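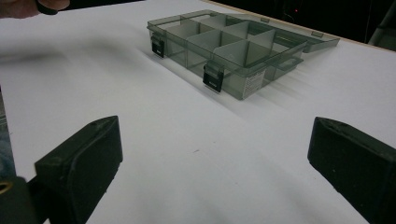 Home Lists Archive Threads Search Log in

Re: [handheld-collect] draft rules v2, start state + reset wording

Osamu, all,

Quick reply between two other things, sorry for the fragments. Read the draft twice. Mostly fine. Comments inline, then some stuff at the bottom that isn't in the draft and should be.

Osamu Mizuno wrote:
> 3.1 Before each take the operator shall place the object in the
> start state listed on the task card. The start state shall be
> described in words a new operator can check without help.

Agree. But "open" isn't a state, it's four or five states. Take the compartment box with the hinged lid. Lid straight up, lid leaning, lid flat on the table behind the base. All "open". And the latches, flipped down or just unhooked? We had cards from Isteck that said "box open, empty" and every operator read it differently. Suggest the card names every moving part and where it rests. So: lid back and flat, both latches down, compartments empty. One line, done.

> 3.2 Hands other than the hand holding the gripper shall be outside
> the view from the moment recording starts.

This one I'd change. "Shall" is too strong for two-handed tasks and for takes where somebody is passing a part in. As written we'd throw out good material. I'd rather have:

 3.2 A second hand may be in view only if the task card says so.
 The card shall say which hand and what it does.

Then the checker has something to check. And if the card says no second hand and there is one, reject, no discussion. At Heltavance we went through 2000 takes in March under the old wording. 391 flagged for a hand in view and most of those were people arguing about what "in view" means. Fingertips at the top corner, is that a hand? Yes. It's a hand. Please put that in the definitions.

> 3.3 The work surface shall be plain, matte and free of marks.

Matte yes. Free of marks, good luck. White tables pick up specks within the hour. Nobody is going to repaint for one dark dot. "Wiped before each session, no marks larger than the smallest part in use" would be something people can follow. Also say what happens at the edge of the table, some sites have a wood trim showing and then a dark room behind it with indicator lights on. I don't mind it, Aoki minds it a lot. Pick one.

> 3.4 Transparent and tinted objects should be avoided where an
> opaque equivalent exists.

No. Strongly no. Smoky plastic is hard, dividers stack up visually and you can't tell which wall you are looking at, and thats the reason to keep it in. Real kitchens and workshops are full of it. If 3.4 stays then downgrade it to a note about lighting. Diffuse light, soft shadow, no hot spot on the lid. That did more for us than swapping objects ever did.

> 3.5 Finger pads shall be inspected weekly.

Per session, not weekly. Scuffs are ok, loose rubber isnt. Want a line that both fingers get looked at, inner face included, and that the check is written down with initials. Jastgate do it on a card taped to the case, works fine.

Not in the draft:

- Labels. If a product label is facing the gripper camera, do we turn it away, cover it or leave it? I say leave it if it can't be read at working distance. Needs a sentence either way.

- Start distance. Some operators start with the fingers practically on the object, others leave a good stretch of bare table. Both useful but should be on the card, otherwise you get one habit per operator and it shows up later in teh worst way.

- Reset. Who resets, and is the reset recorded? I'd record it and tag it. Opening and closing latches is half the skill anyway and we keep throwing it out.

- Rejects. Keep them. Separate folder, reason code. We deleted 497 early on, before anyone had agreed on the reasons, and I still regret it.

One more on style, the draft mixes shall / should / must. Shall for rules, should for advice, drop must. Easy search and replace.

Can somebody from Aoki confirm the numbering before v3 goes out? Last round we had two different 3.4s going around and I answered the wrong one.

I can take 3.1 and 3.2 and write clean text if nobody else wants them. Not 3.5, done that fight already.

Have to run, the bench is booked until lunch.

> Comments to the list please, not to me directly. I will
> merge whatever is there and send v3.
> Osamu

Ok, to the list then.

Last updated: 28/10/2019
2 replies Share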